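Subject: Re: [varkedlow-tenants] cups on the shared tables + October order
From: Carolina Antunes
To: varkedlow-tenants list

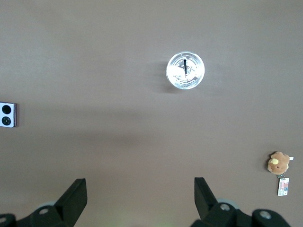

Domed lid with the black straw, on one of the brown tables

Quick one, I'm between two calls. Answering Efe's message from this morning (copied below) and then the order stuff.

Lids first. The domed one is what we'd be getting if we go with Paiva again. Clear cup, clear dome, black straw. I like it fine for iced coffee. My only gripe is the straw is thin, so anyone doing the blended drinks on the second floor will be at it all afternoon. Fevum does a wider straw but then you're stuck with their flat lid, and the flat lid pops off if you squeeze the cup at all. Tried four of them. Two popped.

Price is close enough that I don't care. Paiva ships in cases of 2000, Fevum will split a case. We have no room for 2000 of anything unless someone clears the bottom two shelves in 617. Efe, is that stuff yours? The boxes marked Wirnudholm? If they can go down to the basement cage we have space and I'll order tonight.

Tables. Yes, agree, rings are a problem. That finish is matte and it marks if a cold cup sits there through lunch. I got most of them up last time with a damp cloth and a drop of dish soap, then dry right away with a second cloth. Do not use the orange spray, it left a shiny patch on the table by the window and I can't get it back. Coasters: I have 24 cork ones at home from my sister's wedding, they have a little heart in the corner, take it or leave it. Will bring them in regardless.

Also please rinse cups befor you toss them. The recycling people sent back a whole bag last month, it was sticky all the way down. Lid off, straw in the trash, rinse the cup, lid and cup in the blue bin.

And phones. Two people have now left a phone on the big table and gone home. If it's lying there at six I'm putting it in the top drawer at the front desk, the one with the key. Ask for the drawer, don't email the list at midnight.

Need a yes or no on Paiva by 5 today. No answer counts as a yes.

Carolina

Efe Olaniyan wrote:
> Hi all,
>
> Can we talk about cold drinks on the shared tables before the new
> cups get ordered. I wiped down the long one last night and there
> were rings all over the end nearest the door. I don't want to ban
> drinks, I have one there myself most days, but could we get
> coasters or trays or something?
>
> Second thing, are we tied to the domed lids? They don't stack
> well once they're on, and the sleeve of lids takes up half the
> cupboard. Flat would be easier to store. If everyone loves the
> dome then fine, I'll drop it.
>
> Last order was too small, we had 26 people in for the open
> afternoon and ran out before three. Whoever is ordering please
> go bigger this time.
>
> Thanks
> Efe

PS forgot the open afternoon thing. Yes we ran short, my fault, I counted sleeves and not cups. Will double it if teh shelves get cleared.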